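Call for Participants: Bench Partners for the Two-Arm Kitting Project at Bemancombe

46 shares | 19 comments

Posted 28 January 2025

We're looking for 14 people from the shop floor to spend part of their working week with us, teaching a pair of robot arms to do some of the dullest jobs in the building -- and telling us plainly when the arms get in the way. If you work in kitting, returns, small parts or packing at the Bemancombe site, this call is for you. You don't need to know anything about robots. You do need to know what a good day at your bench looks like.

Most of you have walked past the test area behind small parts by now, and plenty of you have stopped to ask questions (keep doing that, we love it!). The project is called Ukness. It's run by Manero's process team together with the people who do the work, and it started last November with a simple complaint from returns: too much of the shift goes into opening drawers, checking drawers, and closing drawers again. Anyone who has done a full afternoon of that knows what it does to your wrists and your mood.

So that's where we began. The arms are learning to open a drawer, take out or put back a part, and shut the drawer without knocking the whole unit across the table. It sounds tiny. It's a wonderful problem once you get into it, and the people who have the best ideas about it are the ones who have been doing it by hand for years.

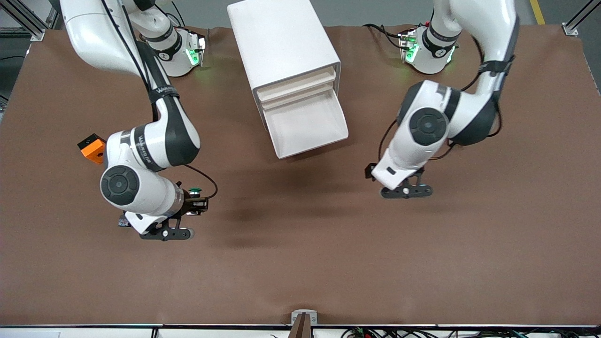

What we need from participants is four hours a week for nine weeks, in paid time, taken from your normal shift. Your team lead has already agreed to cover, and your hours and your shift premium stay exactly as they are. Sessions run in the morning or the early afternoon, and you can tell us which suits you on the form.

In a typical session you'll do some of the following:

Guide the arms through a task while a member of the project team sits with you. You'll get training first, and you can go as slowly as you like.

Set up drawers and parts the way they really arrive at your station, including the annoying ways. Bent labels, a part lying across two compartments, a drawer somebody didn't close.

Watch a run and say where it would cause trouble for the person at the next bench.

Help rewrite the work instructions. This part gets less attention than it should. If a machine takes over a step, the steps before and after it change too, and we want those written by someone who'll have to follow them.

Now for the question that comes up every time: what happens to the jobs? Hanan Hamdan, who leads the project, has put the answer in writing and it's posted by the time clock. Nobody's position at Bemancombe depends on how the trial goes, and no headcount is being cut as part of Ukness. What will change is the mix of work. If drawer handling goes to the arms for part of a shift, the people who do it now will spend more time on inspection, on odd orders, and on looking after the station itself. Some of you will like that and some of you will miss having a quiet, steady task to settle into. We want both kinds of people in this group. A room full of fans won't teach us much.

We also can't promise the arms will ever be good enough for the floor. They're slow at the moment, slower than any of you, and they may stay in the test area for a long while. You'd be joining early, when your opinion can still change the layout.

Who can apply: anyone with at least six months at the site, full-time or part-time, including agency staff. There is no age limit and no test. You can take part seated or standing, and the bench height can be changed. If you use a hearing aid, have limited grip, or prefer instructions in a language other than English, tell us and we'll set things up with you before the first session. Former Gökçe employees who moved over to us can count their years there.

Participants who finish the nine weeks receive a certificate for the station operator course, which moves you up one step on the training ladder. Two people from the group will be offered a permanent half-time role on the project at the grade above packing. You're free to stop at any point and go back to your regular bench, and you don't have to give a reason.

To apply, pick up a form from the rack outside the break room or ask your team lead for one. It's one page, and the only long question is "What would you hand over first, and what would you want to keep?" Spelling doesn't matter! Drop it in the box at the training office.

Notburga Pfister in training is happy to talk it over before you decide. She worked returns herself before she joined the training office, and she'll walk you over to the test area for a visit if you'd like to see a run first -- allow 40 minutes for that, and wear your usual safety shoes.

19 comments | Share this post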